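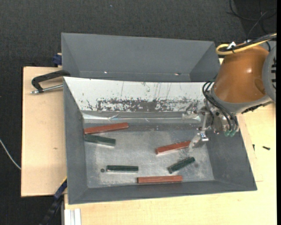 By Tetteh Quansah
Jan 30, 2024
Reading time: 6 minutes

Print this page | E-mail this page

Storing short bars in open bins: frequently asked questions

These are the questions that come in most often at the Stidell stores desk about keeping short bars, offcuts and similar pieces in open bins. The answers apply to the Stidell workshop and the Paracha annexe. Other sites may have their own rules, so check locally before you move anything.

What counts as a short bar?

Any straight piece that lies flat on the floor of a standard bin without touching both end walls. Longer pieces go on the rack by the saw. If a bar only fits corner to corner, treat it as long.

Can I put two colours in the same bin?

Yes, as long as you can tell them apart at a glance. Reddish-brown and dark green, as in the front bin at the top of the page, are easy enough to separate by eye in ordinary light. Two close shades of green are harder, and we ask people to keep those apart. If you are sorting for a job that uses one colour only, start with a second bin beside the first and move pieces across.

Do the bars have to be lined up?

No. A few bars lying at different angles are fine in a working bin, and you can usually get hold of a piece more easily when it isn't pressed against its neighbour. For long-term storage we do ask for them to be laid side by side. They take up less room and you can see what is missing.

How full should a bin be?

One layer for a working bin. For storage, stop at two thirds of the wall height. Overfilled bins are the most common cause of pieces ending up under the benches, and they are also heavier than people expect. If you can't lift a bin comfortably with both hands, split it.

Is it all right to leave a bar propped on another one?

For an hour or so, yes. Don't leave it like that overnight. Thin bars can take a slight bend if they are left resting on one end for weeks, and a piece that is sitting up tends to get knocked when someone reaches across.

Which bins should I use?

The grey ones with sloping sides. Sloping walls let small pieces slide back towards the floor and make it easier to get your fingers behind a bar that has ended up close to the edge. We order ours from Bukmont, though any bin of a similar shape will do. The Clusix boxes with straight sides and clip lids are for transport. Please don't use them on the bench, as the lids get lost.

Should the floor of the bin be lined?

It depends on what goes in it. A bare metal floor is easy to wipe and doesn't hold dust. It is also noisy, and it will mark softer pieces if they are dropped in from any height. A sheet of felt or thin card solves both problems but needs replacing now and then. Foam is too soft for narrow bars – they sink in at one end and are awkward to pick out.

The metal floor of my bin is scuffed. Does that matter?

Not usually. Scuffs and cloudy patches come with use and have no effect on storage. Run a gloved hand over the surface once in a while. If the glove catches, there is a burr, and the bin should come to the desk for filing down.

Worn patches on the walls are treated the same way. If the surface is flaking and bits are ending up among the bars, take the bin out of use. If it is only discoloured, carry on.

Are small holes in the floor a fault?

No, provided the edges are smooth and the contents are too big to go through. Don't tape over them from the inside. The tape lifts, collects grit and leaves a sticky edge. If you need to keep very small pieces in a bin with holes, put a tray in first.

How do I clean a bin?

Empty it completely. Brush out the corners with a dry paintbrush, then wipe the floor and walls with a damp cloth and dry them straight away. A drop of washing-up liquid in the water is enough for greasy marks. Avoid scouring pads on a brushed finish, and avoid anything with bleach in it on bare metal.

Pay attention to the join between the back wall and the floor. Most of the dirt gathers there, and it is the part people miss.

How often should this be done?

Working bins once a month. Storage bins twice a year, in February and again at the end of summer. Write the date on the card in the holder.

Where should the bins stand?

On a flat surface with nothing underneath them. Keep at least a hand's width clear at the front. When two bins are in use together, put the one you take from most at the front and the other behind it. Don't stack open bins, even when they are empty, because the sloping walls jam into each other and take two people to separate.

The deep shelves at the Paracha annexe are 476 mm from front to back. One standard bin fits with room to spare and two do not, whatever the old plan on the wall says.

Does light wood get marked by the bins?

It can. A bin with a metal underside will leave grey streaks on an unsealed wooden top if it is pushed along. Lift it. Streaks that are already there will often come off with a pencil rubber or very fine sandpaper, going with the grain.

I have found a bar on the floor. Where does it go?

If you know which bin it came from, wipe it and put it back. If you don't, leave it in the returns tray by the door. Please don't guess. At the last stocktake we had 2,358 pieces on the list, and most of the corrections came from bars that had been put away by someone trying to be helpful.

Can I cut a bar down and put the rest back?

Yes, if the remainder is longer than your thumb. Take off the sharp edges first. Anything smaller goes in the scrap tub. Short remainders can share a bin with full pieces of the same colour, but tell the desk so the card can be changed.

Can I borrow a whole bin?

For up to five working days. Sign it out by its number and bring it back with the card. Bins with numbers above 772 belong to the annexe and should be returned there.

What should I do with a cracked or bent bin?

Empty it, turn it upside down and leave it beside the desk. Upside down is how we know it isn't to be used. Slightly bent rims can be straightened. Cracked corners can't, and those bins are recycled.

Who do I ask about something not covered here?

Speak to whoever is on the stores desk, or leave a note in the book. Questions that keep coming up will be added to this page.

Print this page | E-mail this page

Comments (4)

marrow_lane
Useful, thanks. I'd been using foam and had exactly the trouble with thin pieces sinking at one end. Will try card.

P. Dunmore
Is the pencil rubber tip all right on oiled wood? Mine has a couple of long grey marks and I don't want a pale patch.

Tetteh Quansah
It should be, but try a corner first. You may need to put a little oil back on afterwards.

benchend
We colour-sort ours into separate bins from the start and it saves time later, even with only a handful of each. The point about close shades is a good one. Under the lamps in our place dark green and black look the same.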